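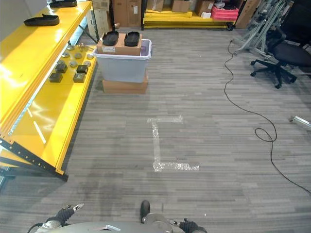
Yellow shelving, striped carpet side.

Floncombe School Parents' Council, minutes, December meeting
Started 6:40 pm. Chair: Lejla Vlachou. Notes: Ankica Živković.

Last minutes agreed, one spelling fix.

Admissions policy. Long one. Draft still gives extra points for "family contribution to school life". Lejla wants it gone, says it reads as points for donors. Two parents disagreed, said helping at events should count for something. Asked whether a 500 dollar gift and a morning at the book sale score the same. Draft doesn't say. Head will ask the district for wording. Vote put off untill we have it.

Essay help. Zudo, the tutoring firm, left flyers in the front office again. 2000 dollars for the full package. Agreed: no flyers from paid coaches in the office or the newsletter. Free essay evening to go ahead, English teachers to run it. Falteck offered to sponsor snacks, declined while the policy is open.
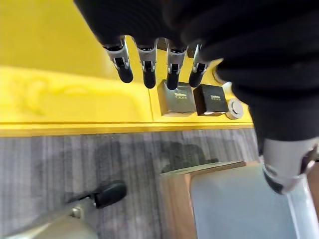 Test fee fund. Balance 700, requests so far come to 205. Nobody turned down yet. Form asks for a pay stub, several parents felt that puts people off. Agreed to drop it and take a counselor's note. Ankica to redo the form, and make it bright yellow so it doesnt get lost in the packet. Copies to homerooms before the break.

Jeon scholarship. Question was whether council members' kids can apply. Yes, but parent steps out for the scoring. Names off the essays before readers get them. Carried, one against.

AOB: parking at drop-off, again. Moved to next time.

Actions
Head: district wording
Ankica: fee form
Lejla: reply to Zudo and Falteck

Closed 8:15 pm.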